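Re: [premidari-users] Moving loyalty points over to Cumik before the switch

Posted by Lamisi Quansah, April, 9:15 pm
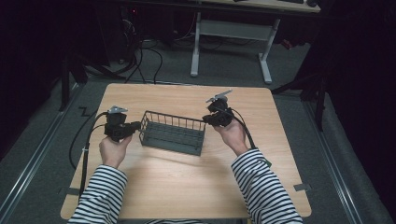 A gray wire basket on the table, with a gripper on either side.

Hi all,

I was going to stay out of this thread, but Nutsugah's last message had me nodding so hard I figured I'd better write something down (and then it got long, sorry in advance!).

Nutsugah wrote:

> I have been in the Premidari points program since the puzzle game came
> out and I'm sitting on a balance I don't want to lose. The notice in
> the app says all points will be "carried over" to a Cumik wallet, but
> it doesn't say at what rate, or whether the bonus points count the
> same as the ones you earn by playing. I wrote to support and got the
> form letter. Has anyone gone through with the transfer yet? And do you
> have to give them your ID, or is that only if you want to cash out? I
> play for fun on my lunch break and I'm not keen on mailing a picture
> of my driver's license to a puzzle game.

OK, so I did the transfer, and I can answer most of that.

First the rate, which is the thing everybody wants to know. Played points moved over one for one. Bonus points did not. Mine came across at 2 for 1, so for every two bonus points I had in Premidari I got one in the Cumik wallet. There's a screen that tells you this before you hit confirm, but it's in gray type under the big green button and I scrolled right past it the first time. Go slow on that screen. Once you confirm, the old balance drops to zero and there's no going back, or at least I couldn't find a way and I poked at every menu they have.

On the ID question: no, you don't need it to move the points, and you don't need it to spend them inside the games. You do need it if you want to turn them into coin and send that somewhere else. I haven't done that part. I have 92 points after the transfer (yes, 92, don't laugh, I'm terrible at the daily challenges) and that's below the minimum for a withdrawal anyway. So if you're on your lunch break matching tiles and you don't care about cashing out, you can keep your license in your pocket.

Now for the part that bugged me. The wallet wants you to write down a recovery phrase, which is fine, that's how these things work. But it shows you the phrase on a timer! I got as far as the seventh word and the screen blanked. You can bring it up again from Settings, then Security, then "Show phrase," but you have to put in your passcode each time and it took me three tries to get the whole thing on paper. Have a pen ready before you start. I did it with a crayon, because that was what was in the kitchen drawer, and now my recovery phrase is in purple on the back of a phone bill.

Also please, please don't take a screenshot of it. I know it's tempting. My phone backs up every picture I take to the family account, and I'm guessing plenty of yours do too.

A few other odds and ends while I'm at it:

The leaderboard didn't come over. I used to be in the middle of the pack on the weekly board and now it says I've never played. The streak counter is gone too. I had a 15 day streak, my longest ever, and I'm more annoyed about that than the bonus points. If anybody finds out whether the streaks are being restored, I'd love to hear it.

The Zotix add-on (the one that used to pop up your balance in the corner while you were in a level) doesn't know about the new wallet yet. It'll keep showing your old Premidari balance, so after the transfer it shows zero and you'll have a small heart attack. I did. Your points are fine, look in the wallet itself. I just turned the add-on off for now.

If you play on two devices, do the transfer on the one where you're signed in with email. My tablet was signed in as a guest, from way back, and it turned out to have its own tiny pile of points that the phone knew nothing about. I had to link the guest account first and then wait overnight before the total was right. If I'd transferred before linking, I think those would've been lost, though I can't swear to it.

And somebody upthread asked whether this is all worth the trouble for what amounts to pocket change. I mean, probably not? I've never thought of it as income. My sister sends me a lot of articles about people making money playing phone games, and I keep telling her I'd earn more picking up cans. But I like the puzzles, I like watching the little number go up, and I learned what a wallet is without having to put any of my own cash in, so I'm happy enough with how it's gone. I just wish they'd been more upfront about the bonus points. A line in the first email would've done it.

Nutsugah, if your balance is mostly bonus points, I'd hold off a bit and see if you can spend some of them in the shop first. The shop still takes them at full value until the switch. I wish I'd thought of that before I hit the green button. The extra hints are decent value and they don't expire, as far as I can see.

Happy to answer questions if I can. I check the list most evenings after the kids are down.

Lamisi

Recent messages on this list

Zotix add-on showing zero balance after update
Guest accounts: how to link before the transfer
Anyone else stuck on the frozen lake level?
Cumik wallet won't take my passcode
Shop hints, do they carry over?
Weekly board reset early again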